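Kapitel 4
Greifen, Halten, Bedienen: Die Hand bei der Arbeit

Lernziele
Nach diesem Kapitel können Sie die beiden Grundformen des Greifens unterscheiden, die beteiligten Muskelgruppen nennen und einen Handgriff nach Form und Durchmesser beurteilen.

4.1 Ein Fall aus der Praxis

Im Oktober meldeten sich in der Montageabteilung der Firma Trusen mehrere Beschäftigte mit Schmerzen an der Daumenseite des Handgelenks. Die Betriebsärztin Paraskevi Ververidis ließ sich die Arbeitsplätze zeigen. Verwendet wurde ein Handschrauber mit einem Griffdurchmesser von 42 Millimetern. Für die großen Hände einiger Kollegen war das brauchbar, für die kleineren nicht: Wer den Auslöser erreichen wollte, musste das Handgelenk zur Seite abknicken und den Griff mit den Fingerspitzen halten. Von den 70 Beschäftigten der Abteilung gaben 67 einen Fragebogen ab. Die Auswertung finden Sie in Abschnitt 4.6, wir kommen bis dahin mehrfach auf den Fall zurück.

4.2 Kraftgriff und Präzisionsgriff

Beim Kraftgriff liegt der Gegenstand in der Hohlhand. Die Finger umschließen ihn, der Daumen sichert von der anderen Seite. So halten wir einen Hammer oder den Griff eines Koffers. Die Kraft stammt überwiegend aus den langen Fingerbeugern, deren Muskelbäuche im Unterarm liegen.

Beim Präzisionsgriff wird der Gegenstand zwischen Daumen und Fingerkuppen geführt, die Hohlhand bleibt frei. Beispiele sind der Bleistift, die Nähnadel und die Pinzette. An der Feinabstimmung sind die kurzen Handmuskeln wesentlich beteiligt, sie ermüden bei längerer Haltearbeit.

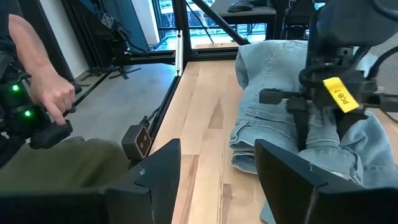 Viele Tätigkeiten verlangen beides zugleich. Drei Finger halten fest, der Zeigefinger arbeitet für sich - man spricht dann von einem Mischgriff. Typisch ist er bei Bohrmaschinen, Sprühpistolen und Gartenscheren mit Sperrhebel. Für die Gestaltung ist diese Griffart schwierig. Die Haltekraft der übrigen Finger schränkt die Beweglichkeit des Zeigefingers ein, und ein schwergängiger Auslöser verleitet dazu, insgesamt fester zuzufassen als nötig.

4.3 Die Stellung des Handgelenks

Die größte Greifkraft erreicht die Hand bei leicht gestrecktem Handgelenk. Wird es stark gebeugt, verkürzen sich die Fingerbeuger so weit, dass sie kaum noch Spannung aufbauen. Sie können das selbst prüfen: Beugen Sie das Handgelenk vollständig und versuchen Sie dann, eine feste Faust zu machen.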